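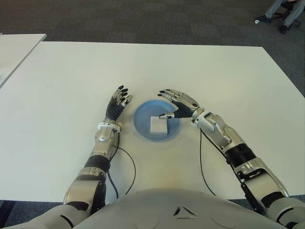 Light blue plate, white table.

Eat something at noon: Bülent Değirmenci on the workday lunch
Posted 1/2/19

Notes typed up fast, sorry. We talked for most of a morning in the back of his kitchen in Cernerbridge, with a delivery coming in halfway through and his phone going the whole time.

Bülent Değirmenci cooks lunch for other people's offices. Only lunch. No dinners, no weddings, he gets asked for weddings constantly and says no. His company is called Prustier and it runs out of a former bakery behind the post office, a long narrow place with one good window. He cooks in the morning, drives it over, puts it out, people eat, he takes the dirty stuff back. That's the business. Last year it came to 3,176 lunches, and he knows the number only for tax reasons.

Before that he was kitchen manager at Entili, a chain of sandwich counters, and before that he cooked in a school in Tunen. Tunen is small. "598 people, it was on the sign," he says. "I think the sign was old." The school job is the one he keeps coming back to.

"Kids sat down. That was the rule, you sit, and you stay sitting until the bell. You could be done in four minutes, fine, you still sit. And they complained and then they talked to each other. I went from that to Entili and it was grown people eating a wrap while walking to a car. I was making the wraps! I was part of it."

I asked if he thought the wraps were bad. He looked kind of offended.

"No. Good wraps. I did the pickled cabbage myself. But nobody tasted it, they were on the phone."

So when he started out on his own he had one condition, and it lost him his first two clients. People have to sit at a table. Not a desk. He doesn't check up on it, he just doesn't pack the food in anything you could carry off. Everything goes out in big dishes with spoons, and there's a stack of plates, and if you want to take it to your desk you'd have to walk down a hall with a full plate of lentils. Some do. Mostly they sit.

"First one, a law office, they said can you do boxes with names on. I said no. They said everyone else does boxes. I said then you should get everyone else." He laughs at this now. At the time he had a loan on the van.
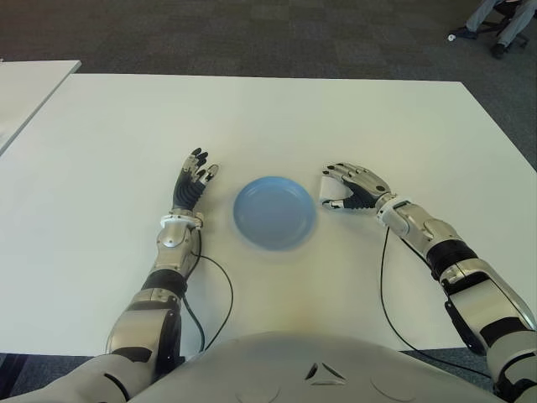

Plates are a whole subject with him. He started with big white dinner plates, heavy ones, from a hotel that was closing down, and they were wrong from the first day. People filled them. Then at two in the afternoon half the office was asleep and the boss called him. So he went smaller, and he'll go on about this for as long as you let him, the rim has to stand up a bit so sauce stays put, the flat part inside can't be too wide. The light blue one in the picture here is the general idea, small and round with a raised rim, nothing printed on it. "You fill it, you eat it, you get up again. Getting up is good. You go back and you talk to whoever is also going back." Seconds are unlimited, he never runs short on purpose. He says the amount eaten came out lower with the small ones but he didn't weigh it or anything, it's from looking at what goes home in the van.

What does he cook? Braised things, mainly. Stuff that's happy sitting under a lid. White beans with tomato and a lot of dill. Chicken with rice and chickpeas, the rice cooked in the chicken stock. Eggplant when it's good, not when it isn't. A cabbage soup his aunt made that he's changed so much she wouldn't eat it. There's always bread, he doesn't bake it, the building still has the old oven but it needs a part and he's been quoted a price he won't repeat.

No fish. "In an office? In an office with a closed window? No."

Menu is the same for everyone, every client gets the same two hot dishes on the same day. He used to let them choose, and it was a disaster, he says, forms coming in at all hours and someone always had changed there mind. Now he decides the night before. He writes it on a piece of tape on the fridge. Vegetarians are covered since one of the two is always without meat, and allergies he takes in writing and is very serious about, he has a separate shelf and separate spoons with red handles.

I wanted to know about the mornings. He gets in at five. Onions first. "If the onions are on, the day has started, after that I can be late." He has one full-time cook with him and a driver who also chops, and in May, when the graduation events pull all the kitchen help out of town, it's sometimes only him. He told me about one of those days at length, a flat tire, a pot of beans wedged in with a winter coat so it wouldn't tip, lunch arriving at twenty to two. Nobody had left. They'd all sat there waiting with bread. He thinks about that one a lot.

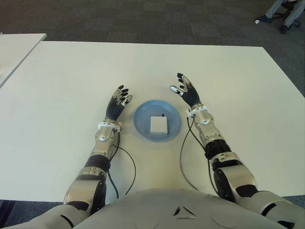

And it did change how he thinks about time, he says. He used to count a late lunch as a failure. Now he cares a lot more whether it's the same people sitting down together than what the clock says. Offices where lunch is "from twelve to two, whenever" are his hardest ones. Everyone drifts in alone, eats alone, there's always one person scraping at the cold end of the dish. He asks every new client to pick a time and stick with it, twelve-thirty, one, he doesn't care.

"They say, but people have meetings. I say, who makes the meetings? You make the meetings."

Does it work? Depends. One client, an insurance place, moved everything off the one o'clock hour inside a month. Another signed up, said yes yes of course, and never did, and he still drives there, and the food sits. He doesn't want to drop them. The receptionist loves the bean dish.

We got off track here for a while talking about his father, who worked in a tile factory and came home for lunch every day, a half hour walk each way for a twenty minute meal. His mother thought it was foolish. "He could take something with him, she always said it. He said if I take it with me then I'm eating tile." Bülent does the same now with his own kids on days off, everybody at the table, phones in the bread box. The kids hate the bread box.

I said a lot of people reading this work someplace with a microwave and a vending machine and that's it. What should they do. He thought it was a strange question, I think, but he answered.

"Take one thing that's real. Soup, leftover rice, whatever. Put it on a plate. Keep a plate at work! People keep a mug at work, they keep five mugs. Nobody keeps a plate. Then ask one person to eat when you eat. You don't have to be friends."

He's against the lunch meeting, strongly. Also against the working lunch, the lunch-and-learn, and anything where someone stands up with slides while other people have food in front of them. He was once asked to set up around a projector and he put the dishes in the hallway instead.

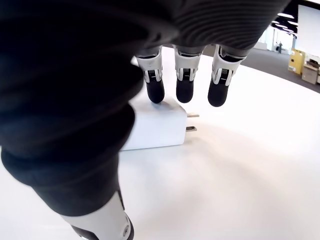
THE BORING PART (MONEY)

He was fine talking about prices, more than most. A client pays per head per week and the head count is fixed for the month, so if three people are out sick, that's the client's problem, and the extra goes home with whoever wants it. He likes that. He's seen people carry out a pot of soup on the bus. It also means he can buy properly, by the crate, from the same two growers, and he isn't guessing.

He caps the whole thing at 90 people a day. Not for any clever reason, it's what fits in the van with the plates. The plates are the trouble, they're heavy and they have to come back. Paper would let him double it tomorrow. He's done the math on paper more than once, late at night, he admits it.

"And then I think about the beans on a paper plate. It bends. You eat faster because it's bending." So no.

Washing is the biggest cost after wages, bigger than vegetables, which surprised me. He bought a used machine from Entili when they shut one of there counters, and paid too much, out of sentiment he says. It's loud. It was going the whole time we talked and some of my recording is just that.

Would he open a second kitchen? Somebody in Tunen asked him, an old coworker from the school. He'd like to. The bank is less sure. And he'd need a person who gets in at five and starts the onions without being told, and he's only ever met one, and she's already working for him.

By then it was close to eleven and he was lidding things. Chicken and rice that day, and a tray of leeks with carrot and lemon for the other dish. He gave me a plate of the leeks, standing room only back there so I ate it on an upturned crate with him watching, and he told me to sit up straight. The van left at ten past.

Prustier isn't taking new offices right now. There's a waiting list, it's a notebook, you have to call. Call in the afternoon.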